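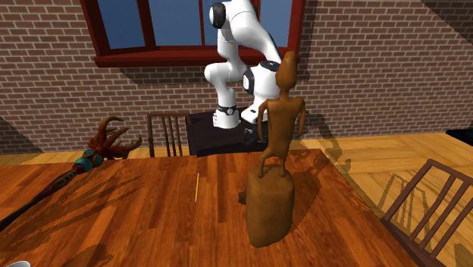
Do I need to know anything about moths to take part in the Skallness survey?

Most of the people who run a trap for us had never identified a moth before their first night, and training is part of the season. You need a safe outdoor spot, a few free hours a month, and the patience to look closely at small brown insects early in the morning.

Call for trap hosts and record checkers

The Skallness Moth Survey is looking for 80 households, farms, schools and small businesses to host a light trap from April through October. We also need people who can check records from home during the same months. Both roles are unpaid. Hosts get the loan of a trap and all supplies.

What the survey is for

We record which night-flying moths are present in the Skallness valley, when they fly, and how that changes from year to year. Last season the traps produced records of 518 species. Coverage was good along the river and poor nearly everywhere else. The upland pastures above Enasside had one trap, and the old orchards on the Siqueira road had none.

This year we want hosts in those two areas first. We will also take sites in town, where street lighting affects what comes to a trap and where we have little data.

What trap hosts do

You run the trap on two nights a month, on dates you choose within a window we send out. The trap is a plastic bucket with a funnel and a low-power ultraviolet tube. It goes on at dusk and off at dawn. In the morning you open it, photograph what is inside, write down what you can name, and release the moths into thick vegetation away from the trap. Nothing is killed or kept.

In April and October this can take 20 minutes. On a warm night in July it can take two hours or more. If a catch is too big to get through, photograph the egg cartons on both sides, note that the count is incomplete, and let everything go.

You upload the photographs and your list to Gevusia, our records site. It works on a phone or a computer. Paper forms are available if you ask for them when you apply.

What record checkers do

Checkers look at uploaded photographs and confirm, correct or query the name given. Each batch has 45 records. We ask for at least two batches a month. You can choose to see only the groups you know, such as hawk moths or the larger geometers.

Checkers should already be comfortable naming common moths from a photograph. There is a short test batch before you start. You can take it again if it doesn't go well.

Who can apply

Hosts must be 18 or older, or be applying on behalf of a school or youth group with an adult in charge. You must own the site or have the owner's written permission. The site should have:

An outdoor power outlet, or a place indoors to charge a battery between nights
Level ground out of reach of livestock and dogs
Some shelter from wind
No near neighbor whose bedroom window faces the light

A garden doesn't have to be large or wild. Balconies are fine if they are on the second floor or lower. We can't accept sites that are sprayed with insecticide during the season.

If you have a severe skin allergy, tell us. Some moths and caterpillars shed hairs that cause a rash, and we can send gloves and a face mask with the kit.

What we provide

One trap with tube and either a power cord or a battery
Egg cartons, clear pots and a soft brush
A printed guide to the commonest species in the valley
One evening training session, at 7 p.m. in early April, and a practice morning afterward
Help with identification by email all season

The trap stays the property of the survey and comes back to us in November. You won't be charged for ordinary wear. Please don't run it with your own bulb, as records from different bulbs can't be compared.

How your records are used

Records are public once they have been checked. Your name is shown only if you want it shown. Locations are rounded to the nearest kilometer, and more coarsely for a few species that attract collectors. Photographs remain yours, and you give us permission to use them for checking and in the yearly report.

How to apply

Fill out the application form on Gevusia and choose "host" or "checker." If you would like to do both, send two forms. Hosts will be asked for a rough sketch or a photograph of the site and a note of any outside lights nearby.

Applications close at 5 p.m. on the last day of February. We will answer everyone by the middle of March. If more people apply than we have traps for, places go by location, and the rest are put on a waiting list for traps that come back early.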